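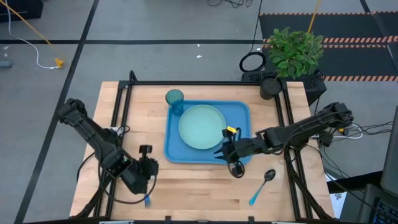

Plate, cup, blue tray.

July 17, 2020

Traffic Court Is Not for People With Jobs

So I finally went to traffic court last week, and I have been boring everyone I know about it ever since. You're next!

Some background. In February I got a ticket for an expired registration sticker. The registration was paid, by the way. I'd paid it online, the sticker came in the mail, and I put the envelope in the kitchen drawer with the takeout menus and forgot it existed. Totally my fault. The officer was polite, I was polite, he wrote the thing up and told me it was "fix-it," meaning you show proof, pay a small fee and go on with your life. The fee was 20 dollars. Fine. I've spent more than that on a bad sandwich.

Then the courthouse closed, along with everything else. My date got moved, and the notice about the new date went to my old apartment over on Minami Street (I moved two years ago, and the DMV knows that, but apparently the court pulls from some other list). I didn't get it. I missed the date. A second notice went to the same wrong place, and by the time Masaru Sasaki, who has my old unit, dropped a little bundle of my mail off on my porch, the 20 dollars had turned into 400.

I sat down on the steps and read it three times. There was a failure-to-appear charge, a late charge, something called a collections referral assessment, and a line at the bottom saying my license could be suspended if I didn't respond within 30 days of the mailing date. I counted on my fingers. I had four days left.

I called. If you have ever called a county clerk's office you know what I'm going to say about that, so I'll keep it short. The phone tree has an option for traffic, and the option for traffic plays you the website address and hangs up. The website has a form. The form wants a citation number with ten digits, and mine has nine. I tried a zero in front, I tried a zero at the end, I tried it in a different browser like that was going to do something.

Day three, I took a morning off and drove down there.

They let people in a few at a time, with tape on the floor, and everyone else waited outside along the wall. I got there before eight and I was nowhere near the front. The man ahead of me was named Yasuo Hirose and he was on his third visit. He drives deliveries for Nakeo, the restaurant supply place, so a suspended license means no paycheck, and every visit is also a morning of no paycheck. His original ticket was for a taillight. He'd replaced it the same night! He had the receipt in a plastic sleeve, along with photos, and a letter from his boss. He told me what he owed by now and it was 1,792 dollars. For a taillight. He wasn't even loud about it. He said the number like you'd say your shoe size.

We talked for a long time, what with the line barely moving. He'd asked for a payment plan at visit number one and been told he needed a hearing for that. At visit number two there was a hearing, but the paperwork hadn't come over from collections, so it got continued. I'd never heard "continued" used that way before. Everybody in the line used it. A woman behind us with a toddler on her hip had been continued twice and was explaining to someone on the phone what it meant.

When I finally got up to the window, it took less than ten minutes. I showed the clerk my registration and the envelope with the wrong address, and she sighed, typed for a bit, and put me in front of a judge on a video screen in a side room. The judge asked if I had anything to say. I said I'd moved. She said, "Vacated, pay the original amount," and that was that. I paid at the next window. There's a three-dollar charge for using a card.

I should have felt great, and I did for a minute, out in the parking lot. Then I kept thinking about what I had going for me. I have a boss at Parley who said "sure, take the morning." I have a car and gas in it. I speak the language the form is in. I knew to bring the envelope, and I only knew that because my cousin is a paralegal and yelled at me about it over the phone. And the clerk was nice to me, which I don't think was an accident of the day, if you know what I mean.

I don't know how it went for Mr. Hirose. He was sent to a different floor. I hope they found his paperwork.

A few people have asked for tips, so: update your address with the court itself, separately from the DMV. Bring paper copies of everything. Get there early and eat first, there's nothing open nearby except a gas station. If somebody tells you that you need a hearing for a payment plan, ask them to write down the date and their name.

Also, our county board takes public comment by email now, and court fees are on the list for next month's meeting. I've written mine. It's too long and it mentions the phone tree twice.

Next post will be back to regular programming, meaning the Grultby shelf I've been putting together since spring. I have one screw left over and I don't like it.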